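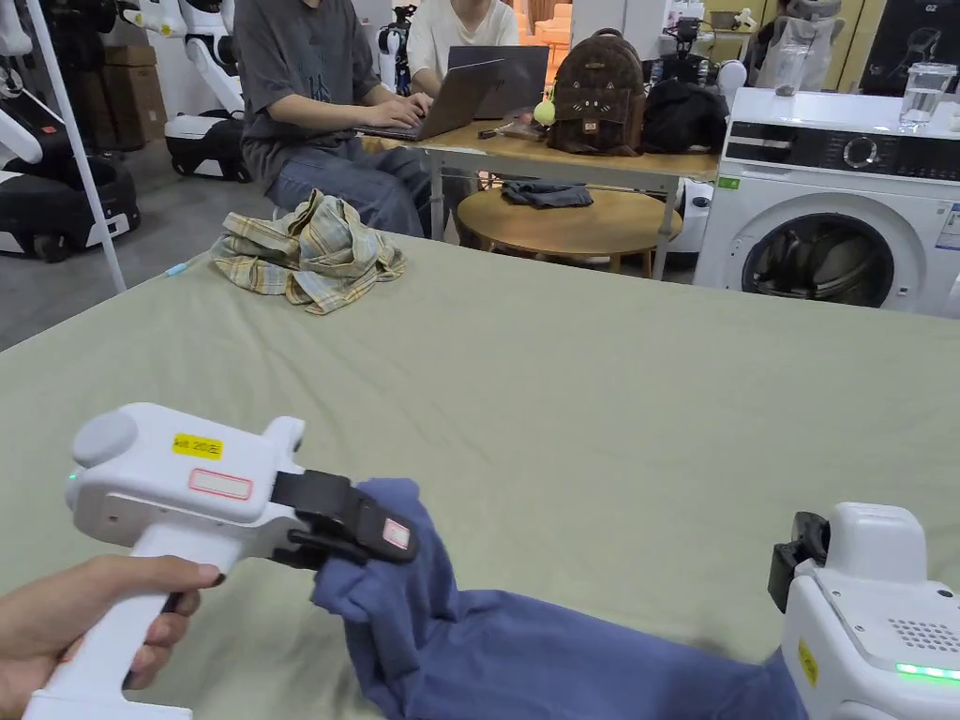 A handheld gripper holding one corner of a blue garment on the folding table at Tarigan.

January 18, 2018

The first thing Chia-jung Mak does when I arrive is hand me a gripper and tell me to pick up a shirt. I get it wrong straight away. I close the jaws too early, pinch a bit of air, try again and come up with a fistful of sleeve and tablecloth together.

"Lovely," she says, and she seems to mean it. "You went in too flat. Everyone goes in too flat! Now do it again and tilt your wrist."

Mak leads the clothes-handling work at Tarigan, a small lab where robots are taught household jobs by people who do the job first. Her subject is laundry: picking it out of a heap, finding a corner, spreading it and folding it. She has been at it for two years and talks about cotton the way some people talk about horses.

There are two ways of showing a robot what to do here. The older one is remote control. You sit at a station called Wavo (the name has stuck, though she can't remember who chose it), move a pair of levers, and the robot's arms copy you from across the room. The newer one does without the robot altogether. You hold a gripper in each hand, the same sort of jaws the robot would have, and simply fold the thing in front of you while the movement of your hands is recorded.

"With Wavo you're always a bit behind yourself," Mak says. "You move, the arm moves, you look, you correct. It's fine for putting a cup on a shelf. With a shirt you want to feel the cloth go tight, and through the levers you feel nothing at all. The first time I used the handheld ones I folded a pair of trousers and laughed out loud. It was just so quick."

How quick? She looks it up for me. In September the team recorded 195 usable folds by remote control. With the handheld grippers, in the same month and with the same people, they got 500.

"And those are the ones we kept," she says. "We throw plenty away. If somebody drops a corner and panics, that goes. If somebody drops a corner and calmly picks it up again, we keep it, we love it, that's gold. The robot is going to drop corners all day long. It needs to have seen what you do next."

I ask whether she has given up on remote control, then, and she is quite firm that she hasn't. There is a catch with the handheld method, and she draws it for me on the back of an envelope: a human shoulder, a human elbow, and beside them the robot's arm with its joints in different places.

"Your arm can do things that one can't. You lean over, you stand on tiptoe, you twist round. All of that gets into the recording, and then the robot tries to follow and runs out of arm. With Wavo you can't cheat, you've got the real arm and its real limits. So we start people on Wavo for a day or so, they find out where the robot gets stuck, and when they pick up the handheld ones they've got that in their heads. They keep their elbows in. You can spot someone who's done their Wavo day."

The grippers themselves have been through a good many changes. An early version, built with help from a workshop called Prikbridge, was heavier, and after an hour your forearm knew about it. The handle was moved upright after that, so the wrist sits more as it would if you were holding a jug. Mak is very pleased with the handle. She makes me hold it again, and then hold it a third time with my thumb somewhere else.

"People think the clever part is all in the software, and there is a lot of clever software, I'm not the one who writes it so I can say that. But if your hand hurts you fold badly. You start hurrying. And then what you've taught the robot is how to hurry!"

We move on to the clothes. Anything with a collar is hard. Anything stretchy is harder. Thin cotton in one plain colour is where beginners start, as the edges are easy to find and the cloth goes more or less where you put it. Checks, she tells me, are a mixed blessing: a person can use the lines to see whether the fold is straight, but a heap of checks is a nightmare for a camera trying to work out which bit is on top.

She won't let anyone smooth a garment out before recording. It has to start as it would come out of a basket, in whatever lump it happens to land. New people always want to tidy it first, and she says she has to bite her tongue until they've tried it the proper way.

So what does a good demonstration look like? She thinks about this one for a while.

"Boring," she says at last. "Really boring. You reach, you pause for a tiny moment, you close, you lift. No flourishes. My mum came in and she's a wonderful folder, she can do a shirt in the air with a sort of flick, and it was useless for us. Gorgeous to watch! We've kept it anyway. One day I'd like to have a robot that can do the flick."

The folds go into a collection the team calls Buletti, and the aim for the spring is 400 recordings of each type of garment, by as many different people as they can talk into it. Left-handers are especially welcome. So are people who fold in odd ways, as long as they do it slowly.

Before I leave I have one more go with the blue one. I tilt my wrist. The jaws close on the corner and, after a bit of a wobble, it comes up cleanly with nothing else attached. I'm absurdly pleased. Mak is already leaning over to see where my elbow is.

"In," she says. "Elbow in. Now take the other corner across, and don't rush it."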